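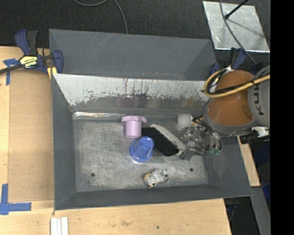 机器能做家务了吗：从一只金属箱说起

本期“自动化观察”接着回答读者来信里问得最多的一个问题：家里和车间里的零碎活，机器现在到底能接过去多少。

先看最基础的一项，从箱子里取东西。杯子、刷子、小方块放在同一只灰色金属箱里，人伸手就拿，不会去想。对机械臂来说，每一件都要重新判断从哪里下手。蓝色塑料杯倒扣着，杯口朝下，夹爪只能找杯底或杯壁；旁边的长柄刷斜放，一边是弯柄，一边是密密的黑色刷毛，夹在柄上和夹在刷毛上，结果差得很远。再加上箱壁是斜的，夹爪靠近边缘时活动余地就小了。金属底面还会反光，有光泽的杯子也会反光，摄像头测距离时容易出偏差。

Brekeron 的工程师 Emiliano Medrano 做这类抓取测试已有4年。他在3月4日给本刊的回信中说，他那边最近一轮共试了1,000次单件抓取，物品全部是厨房和清洁用品，失败209次。失败大多集中在两种情况：物品互相搭着，或者贴着箱壁。软的、形状不规则的东西也麻烦，因为每次放进去的样子都不一样。

“单看抓取，已经可以用了，”他写道，“但是家务很少只有抓取这一步。”

他举洗碗为例。把杯子拿起来之后，要看里面有没有剩水，要翻过来，要放进架子的空位，架子满了还得另找地方。每一步都可能出错，前一步的小偏差会带到后一步。人洗碗时随手就改了，机器需要有人事先想到这种情况，或者在训练里见过足够多的类似例子。刷洗更难一些。握住刷柄只是开头，接下来要控制压在盘子上的力，还要判断污渍掉了没有。Medrano 认为，判断“干净了没有”这件事，目前的系统做得很不稳定。

车间的情况要好一点。Salinas 的一家小型配件厂去年装了一套 Hetivow 的分拣设备，负责把料箱里的零件逐件取出，放到传送带上。厂方给的数字是每小时202件，比熟练工人慢，但可以连续开两班。厂里没有因此减人，原来分拣的两位工人改做检验和补料。设备卡住时仍要有人过去处理，多数是零件钩在一起，用手拨开就行，前后不到一分钟。

车间能用、家里还不太行，差别主要在环境。料箱的位置是固定的，灯光是固定的，零件种类也有限，桌面上贴几条胶带、箱子用夹具夹牢，位置就不会跑。家里的厨房没有这些条件。椅子会挪，孩子会把玩具放进水槽，今天的杯子和明天的杯子也未必是同一种。

还有价钱。能稳定抓取的机械臂加上夹爪、摄像头和控制柜，对多数家庭来说还太贵，占的地方也大。Imance 正在做一款放在台面上的小型机型，只管把洗好的餐具归位，不碰脏的。该公司答复本刊时没有给出售价，只说还在试用阶段，试用户反映最多的是速度慢，收一篮餐具要将近半小时。

综合几方的说法，现在可以交给机器的，是地点固定、物品种类不多、放错了也没有大碍的活，比如分拣、搬放、归位。需要用力擦、需要看效果、需要临时换办法的，仍然要靠人。扫地机算是例外，它不用拿任何东西，走的是另一条路，所以早就进了家门。

有读者问要不要等一等再买洗碗机。我们的看法是不用等。洗碗机解决的是洗，机械臂目前在学的是拿和放，两者并不冲突，将来多半还要配合使用。

下期准备写叠衣服。布料比杯子和刷子难处理得多，Medrano 已经答应把他们的测试记录整理一份给我们。家里或厂里用过类似设备的读者，欢迎来信说说使用情况，请注明设备型号和用了多久。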